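Leave the big table empty-ish 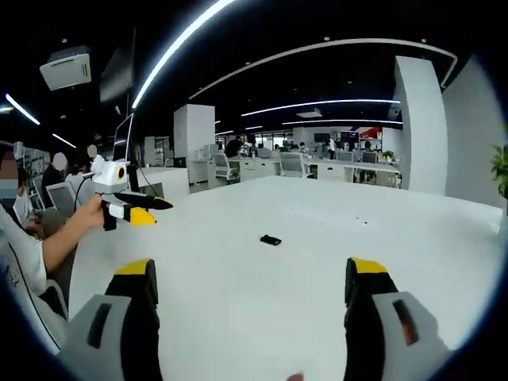 The white table, one small black thing on it. Wednesday.

Small plea, typing fast before somebody needs my chair. Stop filling the big table.

Every shared office I've worked in had one. Bulum had one, Vonside had one with a wobble. It starts out clear and wide and in a month it's a shelf with legs. Mugs, chargers, a box from Rastanstead that got opened and then just lived there. At Vonside it took 3 of us most of a morning to dig ours out, and two weeks later, same again. Same box, I swear.

My view: a table is for the thing you're doing. Shelves are for the things you're not. Put the shelves along the wall, fine, pile them up, I don't care how they look. But the table should go back to bare at the end of the day. Or close to it. One small item left behind is okay, you can see it from across the room and somebody will hand it back to you. Try finding a small black anything on a desk with 200 other things on it.

And get a white one. People argue with me on this. Shows every speck, they say. Yes! Good. You see the specks, you wipe the specks, takes five seconds. The dark table we had at Frimpong hid crumbs for most of a year and I don't want to talk about what was under the keyboard.

The usual comeback is space. We pay for that surface, we should use it. But you are using it, a clear table gets used all day long, by whoever walks up. A full one gets used by the pile. Nobody sits down at a pile. They go find a corner and balance a laptop on their knees, then complain there's no where to work.

I'm not a tidy person, my own drawers are terible. Drawers shut though. So, tonight, before you go: pick up your stuff. Leave the phone if you must.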